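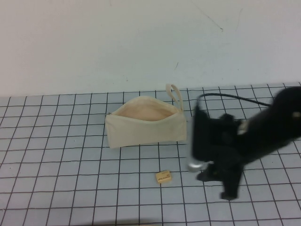 I have now read 261 posts about decluttering. I know the number because I kept a list, and I kept a list because my sister bet me I would give up before fifty. The list is the only thing I own that the experts would let me keep.

It started in January with an app called Zusard. You tell it what is in your house, item by item, and it tells you what to get rid of. It costs two dollars a month, which sounded like nothing. I entered 140 things from the kitchen before I lost heart. Zusard told me to let go of the potato masher because I had "low seasonal engagement" with it. I eat mashed potatoes when I feel like eating mashed potatoes. I don't know what season that is.

Then there is the rule of 1,000, which you will find on every second site. A happy household, they say, owns no more than 1,000 things. I would like to know what a thing is. Is a deck of cards one thing or fifty-two? Are socks counted by the pair? I wrote to three people who sell courses on this and asked about the socks. One answered, and she said I was "holding on to resistance." So that's another item for the count.

I'm not against tidying. I grew up over a shoe repair shop in Hindham where you could not open the hall closet without something landing on your foot, and I remember my mother crying over a lost insurance paper. A house you can find things in is better than a house you can't. I just have doubts about the people selling it, and about the word "journey."

What bothers me most is the before and after. Before: a dark room, the blinds down, a heap of laundry on a chair. After: the blinds are up and there's a lemon in a bowl. Of course it looks better. Open the blinds on the first room and half the work is done. I'd like to see the same room three months later, on a bad week, with somebody home sick.

And where did it all go? The posts are very quiet about that. "I filled nine bags!" Fine, and then? The thrift store on Taipe Street has had a sign on the door since winter asking people to please stop leaving bags outside. Right now it isn't open at all, like everything else, and the bags keep coming. My neighbor Jhonatan Llanos used to sort donations there and he told me a good part of what came in went straight to the dumpster. People had washed it and folded it first, too. They felt wonderful about it.
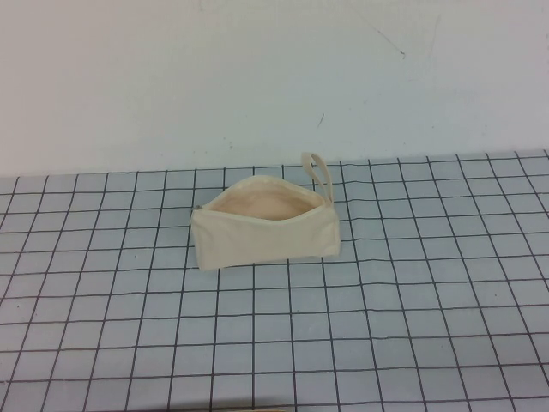
Elvira Ayala
Writer and owner of this blog

April 29, 2020

Now we come to storage, where the whole business gives itself away. You'd think people who want you to own less would have nothing left to sell you. But once the bags are gone, there's a shopping page. Turkus has a "starter set" of boxes for what remains, and the boxes come in sizes that fit inside other boxes, and there are labels for the boxes, and a special pen. I added up what I would need for one bathroom cabinet and closed the window. I have shoeboxes. They are free and they have lids.

I did try some of the advice. I'm not a monster. Here's how it went.

The drawer of cables: I threw out nearly all of them, and nine days later I needed one. I bought it again.

Folding shirts so they stand up: they stand up until you take one out. Then they lean on each other like men waiting for a bus.

One in, one out: this works, I admit it, for coffee mugs. For books it has failed completely and I've stopped pretending.

Asking each object how it makes me feel: the plunger and I have nothing to say to each other, and it's staying.

A table by the front door for mail, keys and so on: good. I already had one. I just moved the dead plant.

Of course the timing is strange. We've all been shut in with our belongings for weeks, and I keep reading that this is the perfect chance to get the closets done. Perfect for whom? I've noticed that the stuff I would have tossed in January is the stuff I've been using. The old bread pans. A jigsaw puzzle of a harbor — one piece missing, but you don't find that out until the end. The ugly blanket my sister gave me, which Zusard had marked in red.

I canceled Zusard last week. It asked whether I was sure, and then whether I'd like to talk about it, and then it offered me a month free. I still have the masher. My sister owes me lunch whenever there are restaurants again, and I'm going to order something with potatoes.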